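About Grota

Hi, and welcome! I started Grota because I wanted robots to learn kitchen chores in simulation first, where a dropped cup costs me nothing. (I used to buy a lot of cups.)

Our method is called Ritine. I show the simulated arm a task a handful of times, and Ritine stretches those into 2000 practice runs, moving the cups, turning the handles, tipping a few over. Then the policy trains on the whole pile.
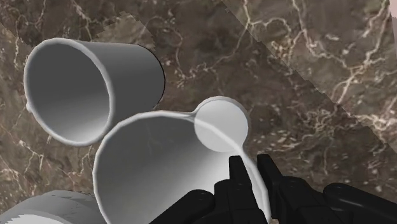 Handles are still my favorite headache! A policy that grabs rims all day will go to pieces over a handle pointing the wrong way, so we test on 200 layouts it has never met. Our latest one finished 173 of them, and most of the misses were bad grasps on the handle. We're working on it.

The coffee corner came next, and it's a tight squeeze for an arm with this much elbow.

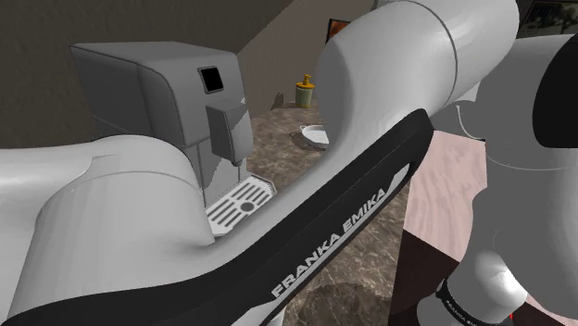 The simulated arm at the coffee machine, saucer on the counter.

We share our task files with Emmont, the teaching lab down the hall, and they break them in ways I'd never think of. If you'd like to break them too, write to me. I read everything, usually over coffee I made myself.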